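Wiltstead workshop starts gathering hand-held examples for sorting software

1/26/22

WILTSTEAD — Urov, a small automation company that moved into a brick-walled workshop here last April, has started collecting the examples it will use to teach its software how to pick up and put down everyday items.

The work is done by people, using grippers they carry in their hands. A person holds one in each hand, goes up to a desk or table, and does an ordinary job such as moving a tag or setting a book straight. Cameras record what the hands do. Each finished attempt is saved as one example, and the software is later trained on the whole set.

Florencio Urquijo, who runs the collection work at Urov, said the company tried steering a robot arm by remote control first and found it slow going.

"You spend half your day waiting for the arm," Urquijo said. "With these you walk up to the desk and do the thing. A person who has never touched one can be useful before lunch."

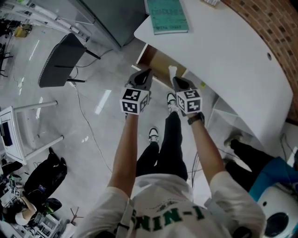 Marked grippers in both hands near the curved desk at the Urov workshop. Another person sits on the floor, leaning over a gripper.

The cube-shaped bodies of the grippers carry black-and-white square patterns. Software finds the squares in the video and uses them to work out where each hand is and which way it is turned. Urquijo said the patterns need to stay clean and flat, and a scuffed one is replaced before the next round.

The project is named Żak, after a Polish word for a student. It covers 62 tasks, most of them done at desk height. The list includes lifting small tags and labels, opening and closing books, and passing an item from one hand to the other. Each task is recorded by 5 people so that the software does not learn only one person's habits.

Each person does a task several times, and the items are moved between attempts. Collectors are asked to work at a normal speed and to keep going if something slips. A dropped item that is picked up again is kept in the set and labeled as a recovery. Attempts are thrown out only when the recording itself is bad, for example when a marker is covered for too long or a camera stops early.

"We had a rule at the start that a drop meant you began again," Urquijo said. "Then we trained on that and the thing had no idea what to do after a drop. So we changed the rule."

The collectors work in shifts with breaks between rounds. Urquijo said tired wrists show up in the recordings as small shakes, and that the early shifts were too long. They have since been cut.
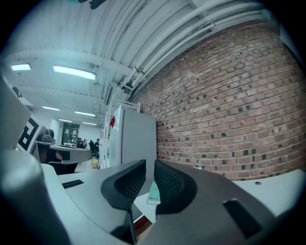
The view from a gripper at the white table, with a small pale green tag seen through the gap between the fingers and the workshop behind.

A camera on the gripper gives a wide view that takes in the fingers and a good part of the room. Urquijo said the room matters to the training too. If every example has the same wall behind it, the software may come to depend on that wall. The company plans to record part of the list at other addresses in town and has asked local businesses for the use of a room outside opening hours.

Elex, a parts distributor with a warehouse on the edge of Wiltstead, has agreed to be the first outside site. It handles small labeled bags and boxes, and its managers want to know whether a robot trained on the examples could take over some of the repacking. No robot will be placed in the warehouse during the collection stage, and the company said no jobs there are affected by the agreement.

Recordings made at outside sites will be checked before they are used, and any parts that show customer names or paperwork will be removed. Collectors sign a form that covers the use of their recordings, and people who share the workshop are told when cameras are running.

Urov has 5 paid collector places for the next stretch of work. No technical background is needed, but applicants must be able to hold a gripper in each hand for the length of a round. Training takes one morning, and applications can be left at the workshop office.

The company expects to finish the desk-height tasks first and then move on to shelves. It has not set a date for a test on a robot arm.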